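Ticket 262 – Duplicate item records after sync, returns desk
Product: Covilix stock module
Site: Netau
Opened by: Iolanda Medeiros
Assigned to: Marek Havlíček
Opened: Friday, January 12, 2018
Priority: Normal
Status: Resolved, monitoring

Summary
Returned garments scanned at the desk get a second item record after the overnight sync. The first record keeps the photos and the condition grade. The second has neither, but it is the one the web catalogue picks up, so the item shows on the site as ungraded with a grey placeholder.

Steps to reproduce
Scan the return label at the desk.
Attach photos and set a grade.
Save and close the record.
Leave it until the sync has run, then search by label number. Two records are listed.

Expected: one record with the photos and grade attached.
Seen: two records with the same label number and different internal IDs.

Initial checks (Marek)
Scanner firmware is current. Swapped the scanner for the spare, same result. Label stock ruled out by keying the number by hand, which also gives a duplicate. Desk clock compared with the server clock and found to be 15 minutes behind. Corrected the desk clock and left the ticket open overnight. Duplicates were still created, so the clock was a fault in its own right but did not explain this one.

Exported the records from the affected batch. There were 37 pairs. In each pair the label number on the first record ends in a trailing space and the second does not. The space isn't visible in the list view. It shows only in the export with the field delimiters turned on.

Sample pair: category Knitwear, colour Beige, grade B. First record holds 2 attachments: 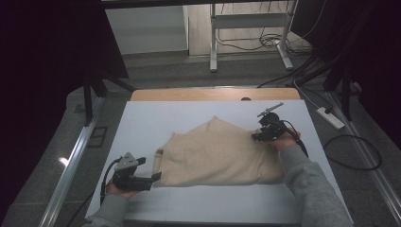
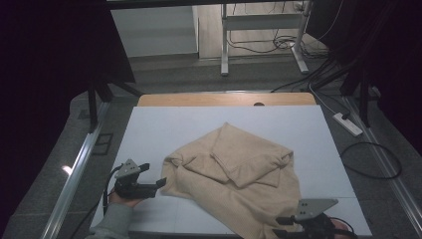
Second record from the same pair: category Knitwear, colour blank, grade blank, no attachments.

Iolanda Medeiros wrote back that the trailing space matched something she had noticed at the desk. The cursor sits one position to the right after a scan, and it has done so since the form was changed to the wider layout. She asked whether staff should delete the space by hand until a fix was in, and whether it was safe to delete the second record of each pair in the meantime.

Reply (Marek)
Yes to the first. No to the second, please leave both in place. The web catalogue holds the ID of the second record, and deleting it leaves a dead link that has to be cleared by hand.

Cause
The wider layout added a suffix character to the label field. The desk form stores it as typed. The sync job trims it, fails to find a match for the trimmed number and creates a new record.

Fix
1. Removed the suffix setting from the desk form.
2. Added a trim on save, so a stray space from any source is dropped before the record is written.
3. Ran the merge script against the affected batch – attachments, colour and grade copied to the second record, first record archived.
4. Rebuilt the catalogue index.

Result
Searched for the label numbers from the export. One active record for each, grades showing on the site. No new duplicates after the next sync. The desk clock is now set from the server at start-up.

Outstanding
The Hauser site uses the same form layout but has not reported duplicates. Signe Brynjólfsdóttir to check the suffix setting there before the merge script is removed from the server. Archived records will be kept until May.

Related tickets
Catalogue placeholder shown after index rebuild
Desk clock drifts when the terminal is left in standby
Condition grade not saved if the form is closed with Esc
Label printer skips every second label
Colour field blank on imported records

Covilix Support – contact the service desk | Back to top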